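Keeping a white worktop white

I've had a white table in my workroom for years now, and I've tried nearly everything on it — shop sprays, lemon juice, that pink paste everyone swears by.
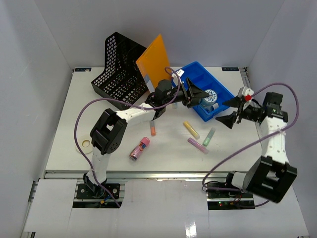

For everyday muck I use warm water with a small squirt of washing-up liquid, and I wring the cloth out hard first. A soggy cloth only pushes the dirt into the corners! Dry it straight off with an old tea towel and you won't get streaks.

Pen marks and tea rings need a bit more. Mix bicarb and water into a paste (I use 24 g of bicarb and just enough water to make it spreadable), dab it on, leave it while you put the kettle on, then wipe it away gently. Please don't scrub. I went at my old table with a green scourer once and the dull patch never came back up.

Sticky label gum comes off with a drop of cooking oil on kitchen roll. Fatima Nkuna at my Friday sewing group uses hand cream for this and she's right, it works just as well and smells a lot nicer.

Glue is best left to set hard, then eased up with an old plastic card held nearly flat. I keep an expired library card in the drawer for it, along with a soft toothbrush for the edges — the bristles get into the crumby bits a cloth slides over.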